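Recording a two-handed cloth task with handheld grippers

Step 1. Set the table

Clear everything off except the toy and the cloth. Start the toy left of center and the cloth on the right, within easy reach. Move the toy a little between takes so the starting positions vary.

Step 2. Check the cables

Run both gripper cables down past your hands and off the near edge of the table. Open and close each gripper 4 times and watch the readout in Plineo. If one side lags, unplug it and start the session again - a bad take can't be fixed later.

Step 3. Pick up the cloth

Close the right gripper on the folded gray cloth and lift it partway. Keep the left gripper open and low over the near edge of the table until you need it. Leave the orange toy where it is for now.

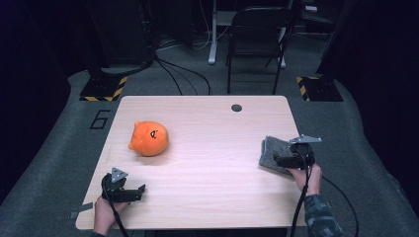 Step 4. Cover the toy

Bring the left gripper to the free edge of the cloth and close it. Carry the cloth over with both hands, lower it onto the toy, and open both grippers together. Hold still for two seconds before you end the take.

Step 5. Label and save

Mark the take as good or bad right away. Mwende Mrema goes through the bad ones on Friday, so add a short note if you dropped the cloth or bumped the toy. A full set is 32 good takes.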